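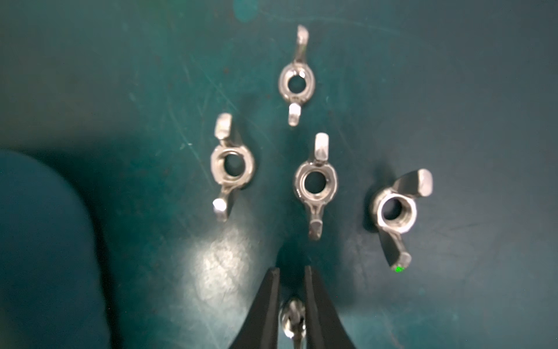

I get asked the same things whenever I sell one of my flower presses, so I've put my answers here. Write to me if yours isn't covered!

**How tight should I do it up?**
Finger tight, all four corners, a bit at a time. Then give it another turn the next day, when the flowers have gone down a little.

**How long do they take?**
Pansies and other thin things, 7 days. Roses are a pain (I pull the petals off and press them separately) and want at least two weeks.

**Mine went brown. What did I do wrong?**
Probably picked them too early in the morning, with dew still on. I go out after lunch. Change the blotting paper on day two as well, I'm forever forgetting that one.

**Can I use kitchen roll?**
You can, but the pattern prints itself onto the petals. Luana Moura sent me a poppy with quilting all over it and I rather loved it, so up to you.

**Do you post outside the UK?**
Only the small press, the Muston. The big one costs a fortune to send.

**Are you taking Christmas orders?**
Yes, until the end of November.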